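Meeting rooms are the wrong thing to ration

Most flexible office operators price their space on two assumptions. The first is that a desk is the product. The second is that meeting rooms are an extra, to be metered by the hour and sold in credits. I think both are out of date, and the second does real harm to the small firms that these buildings are supposed to serve.

Consider how a typical membership works. A tenant pays a monthly fee for a fixed desk and receives an allowance of room hours. Five hours a month is common in the buildings I have used. Once the allowance is gone, rooms are charged at a rate that bears little relation to what they cost to run. A room for four people uses some lighting, a screen and a share of the heating. None of these changes much between an occupied hour and an empty one.

The usual defence is that rooms are scarce and a price keeps demand in check. In some buildings that is true. At Pikach, where I held a desk for 7 months, it was not. The booking screen by the lift showed free rooms for most of the afternoon, on most days. Meanwhile members took client calls in the stairwell, because using a room would eat into hours they were saving for later in the month. The price was suppressing demand that the building could easily have met.

Credits make this worse. A credit is a currency with an expiry date, and people hoard it and then spend it badly. Members hold back for three weeks, then book everything in the last few days before the allowance resets. The operator sees a peak and concludes that rooms are scarce. The peak is a product of the billing cycle.

A second problem is the effect on desk areas. When rooms cost money, talk moves to where it is free. The open floor gets louder, and the people who came for quiet start to work from home. They keep paying for a time, then they leave. I doubt that many operators connect the lost desk income to the room tariff, as the two usually sit on different lines of the accounts.

Cleluver took a different route when it took over its present building. The floor has 338 desks, and small rooms are included in the fee without limit. Bookings are capped at 2 hours, and a room not claimed within ten minutes goes back into the pool. Large rooms are still charged for, which seems fair, as they displace several small ones and are often used by outside guests. The desk fee is higher than at Pikach. I would rather pay it than keep a ledger of my own conversations.

There are fair objections. A flat fee means that a member who never books a room helps to pay for one who books daily. This is so, but the same member already helps to pay for coffee, printing and showers on the same terms, and I have yet to hear anyone ask for the showers to be metered. A stronger objection is that free rooms invite squatting -- one person with a laptop in a room built for four. The cap deals with most of it. The rest needs single booths, and too few buildings have enough of them.

Larger landlords will say that metered rooms are what their lenders expect to see, as they show income per square metre in a form that can be compared across sites. That may be so. It is still a reporting preference, and it should not decide how a floor works. Income from rooms is easy to count. The income lost when a firm of six does not renew is harder to trace, and it is larger.

My suggestion is modest. Any operator with spare rooms in the afternoon should drop the charge on small ones for a single quarter, keep the time limit, and compare renewals with the quarter before. If the rooms fill up and members complain, the tariff can come back -- the software will still be there.

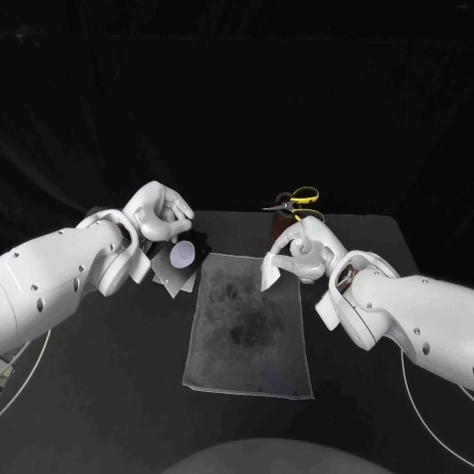

Two white robot arms over a black table.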